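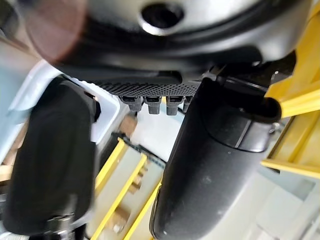
3.2 Gripper upkeep

The cell at Pruldale runs one arm with a two-finger gripper and a small camera at the wrist. Both fingers stay in the camera's view, so a finger that has shifted shows up in the recordings.

Figure 3. Wrist camera view of the two black fingers below the gray gripper housing, with yellow bars behind.

We checked the finger mounts every 14 days and after any hard contact. If a finger had moved, we stopped the arm, reseated the finger and repeated the camera calibration. Over 894 runs this was done 11 times. Runs recorded between a hard contact and the next check were left out of Section 4.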